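Brumar cloth-handling group – minutes of the February fault meeting

Started at 2, kept by me again, so forgive the spelling.

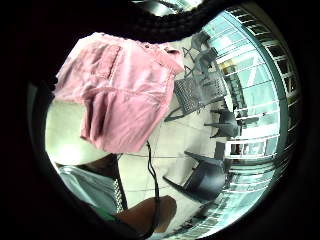

Pasar wanted it on record that the stop button did work, it was just slower than anyone in the room liked, and that we shouldn't write this up as a runaway arm. Fine, it's on record! I've called it "the late stop" from here on.

1. What happened
The arm at the Enriquez site was on fold 343 of a long run when it closed on a towel and kept pulling after the grip sensor had dropped out. The person at the table hit stop and the arm carried on for a moment (long enough to drag the towel and a cable with it) before it went slack. No one was hurt. One connector is bent and has been swapped. We had hoped to get to 1,000 folds without a break, so that's that for now.

2. Why
Two ideas, and we went back and forth on them for ages. The Flinonex controller holds the last good reading when the sensor goes quiet, so it thought it still had a light grip. That one we all agree on. The second is the cable itself – I think a tug on it knocked the sensor out in the first place, but the log only shows the signal going, so I can't prove it. Pasar thinks the plug was already worn. Left open.

3. The stop delay
The stop signal goes through the same queue as the motion commands, and there were 14 of those waiting. I was pretty unhappy to hear this. We agreed stop gets its own line straight to the motor power, and the arm stays off until that's wired and tested with a cloth in the grip.

4. Cables
Long talk about clips versus a sleeve. Clips won, mostly on price. Hand-held grippers can still be used for collecting folds in the meantime, with the cable kept clear of the cloth where possible.

5. To do
Me: send the log to Flinonex and ask about the held reading.
Pasar: pull the old plug apart and take a look.
Enriquez: power lead for the arm unplugged and tagged.

Also, the fault form still has the old phone number on it. I'll fix it.

Finished at 3:30. Next meeting once the new stop line is in.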